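Ticket update, Brivstead council page, postal vote form

Irfan Krishnan here again, sorry! I rang at 3 and was told to put it all in writing, so I have.

**What happens:** I fill in the postal vote form for the Davley ward by-election, press Send, and get "Error 108: address not in ward". My address is very much in the ward. I've voted there for years, and Councillor Serra's leaflets come through my door whether I like them or not.

**What I've tried so far**

- Two different browsers, same error in both
- Typing the postcode with and without the space
- My wife's details (she gets 108 as well, so it isn't just me)
- The paper form, but the library had run out 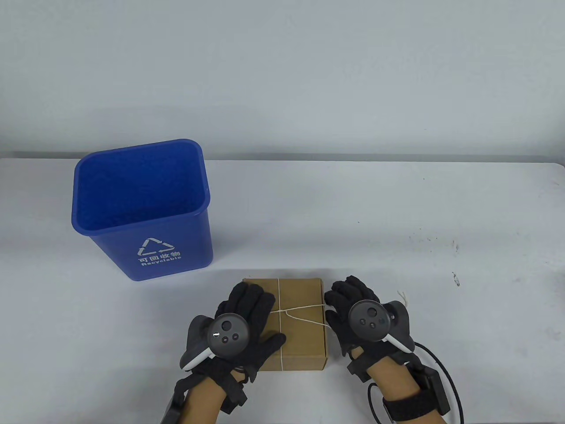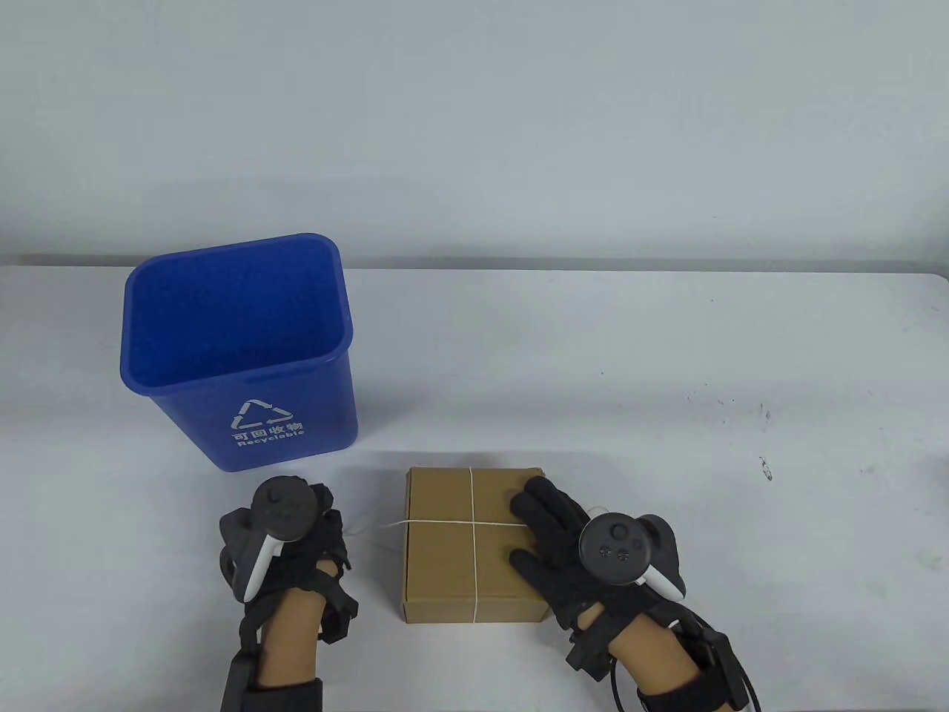

My neighbour at number 100 got hers through first time, which made me wonder about the boundary change in September. Our side of Mustar Road was moved over from the old ward then, and her side was in Davley all along. Could your address list still be the old one? That would explain it, I think, and it'd mean everybody on the even... no, the odd side is stuck too.

**Update, later on:** tried again after your email about clearing the cookies. Cleared them, had to log back into everything I own, still 108.

Could someone please check the list before the deadline, or just post me 2 paper forms? Either would do me fine.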